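How to follow a cross-border defence dispute without getting lost

Posted 4 January 2023

When one country moves a missile battery, a radar or a few thousand troops close to a neighbour's border, the news arrives in pieces. A minister makes a statement, a foreign ministry issues a reply, an alliance spokesperson says something careful, and within a day there are dozens of articles that mostly repeat each other. This page sets out a method for keeping track of such a dispute from home, using public sources only. It takes an evening to set up and about half an hour a week after that.

The method was put together for a discussion group at the Flordale library, and it has been used there since May. It doesn't require any background in defence or law. You need a notebook or a spreadsheet, a map and an internet connection.

What you will need

A spreadsheet with six columns, or a ruled notebook.
A map that shows the border in question and the provinces on each side. A printed one is easier to write on.
A list of the official websites for each government involved.
Two news outlets from each country, and one from a country with no stake in the matter.
A folder for saved pages. Government statements get moved or quietly reworded, so save your own copy.

Step 1. Write down what the dispute is over

Start with one sentence, no longer than 30 words. Name the countries, the equipment or troops, and the place. If you can't do it in one sentence, you may be looking at two disputes and should keep two files.

A sentence that works: "Country A has asked its allies for air defence batteries near its southern border, and Country B says they threaten its own airspace." A sentence that doesn't work: "Tensions are rising in the region." The second could have been written in any year about almost anywhere.

Put the sentence at the top of the file and leave it there. Come back to it when an article seems important but you can't say why. If the article doesn't touch the sentence, it can go in a separate file of background reading.

Step 2. List the players

Give each government, alliance and international body its own line. Beside each one, write who is authorised to speak for it. In most countries that is the head of government, the foreign minister, the defence minister and an official spokesperson. An opposition member, a retired general or a newspaper columnist may be well informed, but they don't commit the government to anything.

Alliances need extra care. A secretary-general speaks for the organisation, but the member governments supply the equipment. If three members have said they will each send a battery, write down all three. Their terms may differ, and so may the steps they have to go through at home. Some need a vote in parliament before soldiers can be posted abroad, and the date of that vote belongs in your file.
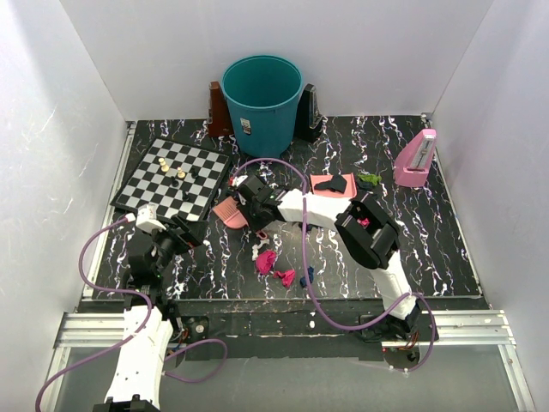
Step 3. Build the timeline

Use these six columns: date, who spoke or acted, what was said or done, where it was reported, whether you have seen the original, and notes.

Enter the date on which the thing happened. News reports often run a day behind, and time zones add to the muddle. If a statement was made late in the evening in one capital, papers elsewhere will carry the next day's date.

Keep words and deeds on separate lines. "Minister says batteries will be sent" is one entry. "First ship unloaded" is another, and it may come weeks later or never. A good many arguments in our group ended once somebody looked at the sheet and saw that the shipment everyone was discussing had been promised but had not left port.

Leave gaps as gaps. If nothing is reported for a fortnight, write nothing.

Step 4. Go to the original statement

Most foreign ministries publish speeches and press releases, and many put out an English version. Look for the full text before relying on a quotation. Check these points:

Is the quotation complete, or has a condition been dropped? "We will withdraw them when the threat has passed" is often cut to "We will withdraw them."
Is it a translation? If so, find out who made it. An official translation and an agency translation can differ on the very word that caused the fuss. "Unjust," "unfair" and "unfounded" may all stand for the same word in the original.
Was it prepared or was it an answer to a reporter's question? Prepared remarks have been through several offices and are a better guide to policy.
Is it addressed to people at home or to the other side? Ministers sometimes say the same thing in two ways on the same day.

If you don't read the language, a machine translation is good enough to find the right paragraph. Don't quote from it.

Step 5. Sort the claims

Go through the timeline and mark each line with a letter.

C for confirmed. At least two sources with no tie to each other say it happened, or both sides agree that it did.
S for stated. One party says so and it hasn't been checked.
D for disputed. One party says so and another denies it.

Expect most lines to be S at first. Change the letter when you learn more, and put the date of the change in the notes column. Don't erase the old letter. It is useful to see later how long a claim went unchecked.

Watch for circular reporting. Five articles may all rest on one agency story, and that counts as a single source. Read to the end of each piece and look for "according to" or "as first reported by."

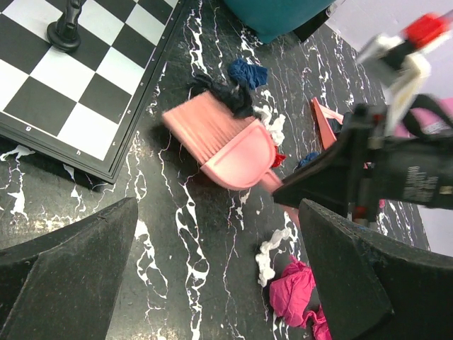

Numbers call for the same treatment. A figure for troops may include drivers, cooks and guards, or it may only include the crews who operate the equipment. A figure for cost may cover one year or the whole posting. Copy the number exactly as it was given and write beside it what it is said to count. If the article doesn't say, write "not stated."

Step 6. Mark the map

Put a small numbered dot at each place in your timeline. Use the same number in the spreadsheet. Then measure from the dot to the border with the scale on the map.

Distance matters in these disputes because the word "defensive" is often argued on the basis of range. A system placed well back from the border and able to reach only a short way past it supports one argument. The same system beside the border supports another. You don't have to settle the question, but you should know which distance each side is talking about. Some spokespeople quote the range of the radar and others the range of the missile, and the radar nearly always sees farther.

Place names can cause trouble. A town may have one spelling in each language and an older name besides. Keep a short list of equivalents on the back of the map.

Step 7. Write a weekly note

Once a week, write three short paragraphs: what changed, what stayed the same, and what is expected next. Use the past tense for the first two. For the third, list only things that have been announced, such as a meeting, a vote or a delivery date. Keep your own predictions out of it, or put them on a separate page with the date so that you can check them later.

A practice case

Our group tried the method first on a made-up dispute, so that no one's opinions about a real country would get in the way. You can use the same one.

Surken and Tonura share a land border. Surken asks its allies for air defence units after stray shells land in a border village. Tonura's government calls the request a provocation. Surken answers that the units will go home when the danger is over. An allied parliament approves the posting of 918 soldiers. A Tonuran newspaper then reports that 3,730 foreign troops are on their way.

Write the opening sentence, list the players and enter each event. Then look at the two figures. The first was approved by a parliament and can be looked up in its record. The second comes from one newspaper with no source given. It might be an error, or it might add together several countries' contributions, or it might include troops already in Surken on other duties. It gets an S until something turns up. Most people in the group wanted to mark it as false straight away, but nothing in the case says that it is.

Next, look at the promise to send the units home. Ask who decides when the danger is over. The statement doesn't say, and that question should go in your notes with space left for an answer.

Common problems

The file gets too big. Cut back to official statements and confirmed events. Commentary can be saved in the folder without being entered.

You missed several weeks. Don't try to read everything. Find the latest statement from each player, enter those, and work backward only where something doesn't make sense.

Two official sources from the same government disagree. Enter both. A foreign ministry and a defence ministry often want different things, and the gap may be the most useful item you record that month.

You find yourself entering only one side's statements. This usually happens when one government publishes in English and the other doesn't. Set aside ten minutes each week for the other side's website, even if it means working through a translation.

Templates

The Ionescu timeline sheet, which our group uses, has the six columns already set up and a second tab for place names. Printed copies are kept in a binder at the Flordale library information desk. Any spreadsheet with the same headings will do the job, and the notebook version needs only a ruler and a double page for each month.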